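Fornthorpe Home Notes
How to get a musty smell out of a wardrobe (and keep it out)

Quick one this month, moving house in between paragraphs so bear with me.

Musty wardrobe. Everyone gets one eventually. Old house, outside wall, doors shut all winter, too many coats. The smell gets into wool first and then you're wearing it to work. Fix is cheap. Mostly waiting.

What you need

White vinegar, the plain supermarket sort
Bicarb soda, a whole box
2 old towels you don't love
Bucket, warm water, drop of dish soap
A fan. Any fan
Torch

Step one. Empty it. All of it, hangers too, and the stuff on the floor of it. Don't do half and shuffle things across, I tried that in the Triretcombe flat and just moved the smell from left to right. Clothes go outside on the line if it's dry out. Shade for dark colours or they fade.

Step two. Torch. Look at the back panel low down, the corners, under the bottom shelf. Grey or green fuzz is mould. Brown tide line means water has come in at some point and you want to know from where before you bother cleaning. Check the gutter on the other side of that wall. Check the bathroom if it backs on. If the panel is soft when you press it, stop and get it looked at, no amount of vinegar fixes a leak.

Step three. Vacuum. Crevice tool, all the joins, the door tracks if they slide. Hinges as well. Bin the dust outside.

Step four. Wipe down with warm soapy water, wrung out hard. Damp cloth, never dripping, chipboard swells and then your shelf has a belly in it forever. Dry straight away with towel number one.

Step five. Vinegar. Half and half with water in a spray bottle, mist it on, leave ten minutes, wipe. Do a test spot somewhere hidden if it's varnished or painted. Do NOT mix vinegar with bleach, not even a bit, not even if there's bleach left on the cloth from last week. Windows open. It will stink like a chip shop until tommorow. Goes away.

Step six. Fan pointed in, doors open, overnight at least. Two nights if the weather's humid. This is the step people skip and its the one that does the work.
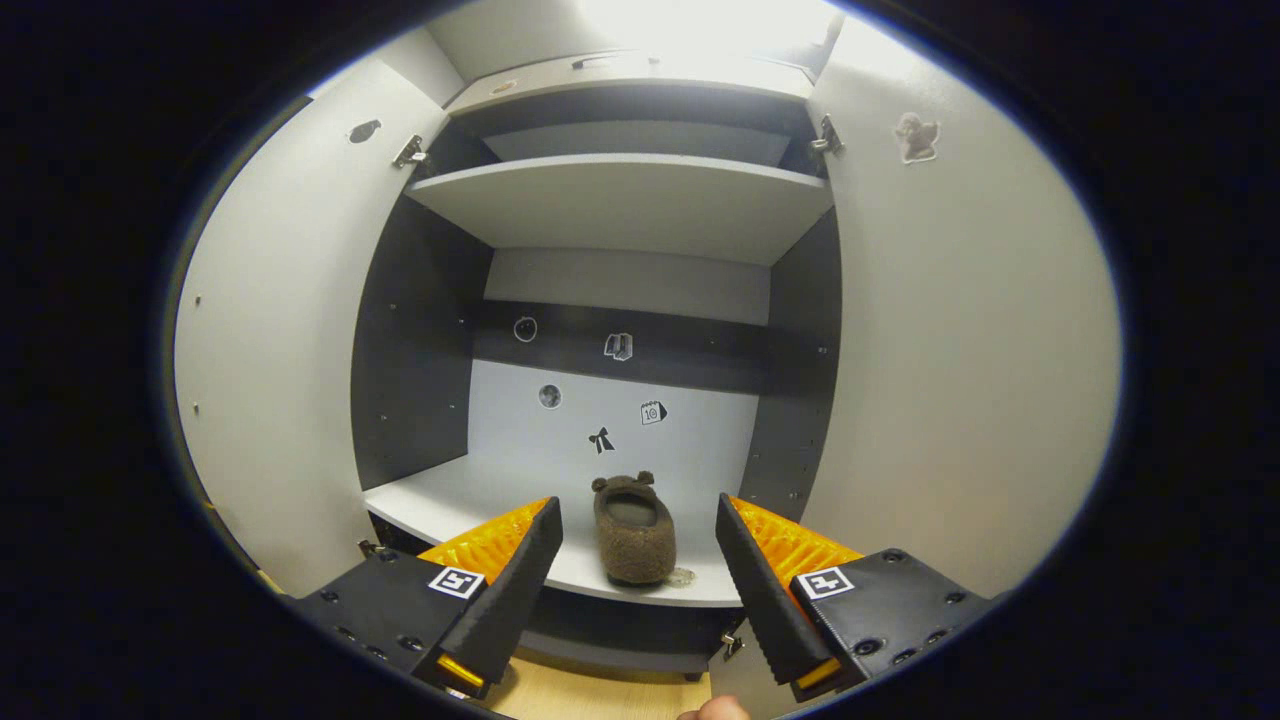 Fornthorpe Home Notes, Issue 7, p. 4

Step seven. Bicarb. Shallow bowl on each shelf, doors closed, leave it 4 days. Stir it when you walk past. Chuck it after, don't bake with it.

Step eight. Shoes and slippers. People wash every jumper they own and forget the footwear, which goes straight back in and you're back to square one. Fabric ones: check the label, most can take a gentle cold wash in a pillowcase. Leather ones: wipe, stuff with newspaper, change the paper next day. Anything fleecy, sprinkle bicarb inside, leave overnight, shake out over the garden. Never on the heater. Glue lets go, soles curl.

Step nine. Clothes back in, properly dry only. Touch the seams and the waistbands, those hold damp longest. Leave a gap the width of your hand between the clothes and the back panel if you can manage it. Dry cleaning comes out of the plastic before it goes in.

Keeping it that way

Doors open for an hour while you're making the bed and so on. Every day if it's on an outside wall.

Moisture absorber tubs work, but check them. I left one from January and it was full to the brim and I knocked it over reaching for a scarf. Salty water all through the bottom. Start again from step three.

Cedar blocks smell nice and do nothing for damp. Sand them lightly when they fade. Same goes for lavender bags, lovely, not a fix.

Don't hang a coat you've just walked home in. Hook by the door, next day, then wardrobe.

If the smell comes back inside a fortnight it isn't the wardrobe. Pull it off the wall and look behind. Leave it 10 centimetres out if the room lets you, air needs to get round the back.

Reader question from last issue, does cat litter work instead of bicarb? Yes, the unscented clay kind, in an old sock, tied off. Keep it away from the cat obviously.

Next issue is sticking drawers. Candle wax, sandpaper, swearing.

Updated 12 March 2019, fixed the vinegar amounts, sorry to whoever used it neat.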